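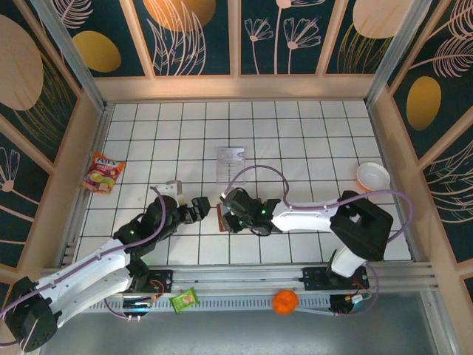 Come help us write the rulebook (and then try to break it)

Hi! I'm Cosimo Costa, I look after working practice at Flolham, and I'm looking for 15 people to spend a few afternoons with us in August arguing about what a robot arm should and shouldn't be allowed to do on a shared work surface. It's paid, there's decent coffee, and you don't need an engineering degree. I'd be pretty happy if half of you had never touched a robot before.

A little background. We've been running tabletop arms for a good while now, picking up and putting down everyday stuff: snack bags, bowls, clear boxes, card holders. Every operator who came through left behind a habit or two, and those habits slowly turned into our house rules. The last time I printed the whole pile it came to 39 pages, and some of it contradicts itself. One page says clear the surface between every run, another says leave it exactly as you found it. Both were written by careful people! We want one short document that a new operator can read in one sitting and really use.

What you'd be doing

You'll work in pairs, one person at the controls and one on watch, and you'll swap over halfway. We give you a draft rule, you try to work by it, and then you tell us where it fell apart. Some of the ones I most want tested:

How close can two grippers get before the person on watch has to call a stop? At the moment our draft says "a safe distance," and I wrote that line myself, so I know how useless it is.

What counts as a clean surface? Our tiles pick up smudges and little dried spots, and people disagree loudly about which ones matter. I'd like wording that two strangers would read the same way.
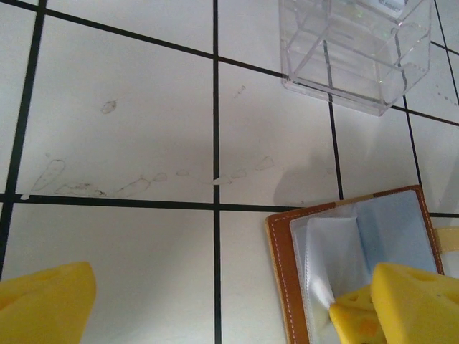
What do we do with see-through things? A clear container on a white floor is easy to lose track of on a screen, and so are plastic sleeves. I lean toward making the watcher name every transparent item out loud before a run starts, but I could be talked out of it.

When does a squeeze become too much? Soft leather, thin plastic and a hard bowl all want different handling, and right now we leave that to feel. New people don't have the feel yet.

And who gets to say stop? (Anyone. That one I'm not budging on. But I do want to know how it feels to be the new person who has to say it.)

The house rules you'll follow from day one

Nobody reaches over the rail while the arms are powered. Long hair tied back, no lanyards, no loose sleeves, and drinks stay in the break room. If you stop a run you write down why, even if the why is "I got nervous." I have 1,481 of those notes from past operators and they're the best reading in the building. You'll get to go through a batch of them before you start, with names removed.

Who I'm looking for

You should be 18 or over, able to sit or stand at a station for an hour with breaks, and comfortable telling someone their rule is silly. Kitchen workers, lab techs, warehouse folks and teachers would all be great. If you've ever had to explain a safety sheet to a person who didn't want to hear it, please apply. Glasses are fine, left-handers are very welcome, and if you need the station set up differently just tell me and we'll sort it out before you come in.

If you work for Marinescu or Hostow, sorry, I can't take you for this one. They're both reviewing the finished draft, and I'd like them to see it fresh.

The practical bits

Sessions are at our Peltport site, three hours each with a proper break in the middle. I'm asking everyone to do 8 of them, spread over the month, and we'll fit the dates around you as much as we can. You get paid for every session you attend, including the ones where the arms sulk and we end up just talking. Travel within town is covered. We record what happens on the work surface but not your faces or voices, and you can leave the study whenever you like without giving a reason.

How to apply

Send me a few lines through the contact form on our site and put "rulebook" in the subject so it reaches me. No résumé, please. Tell me what you do, which part of the day suits you, and one rule at your own job that you think is badly written (I love these, send two). Applications close on 26th May. I answer every one of them myself, so give me a week or so to get back to you!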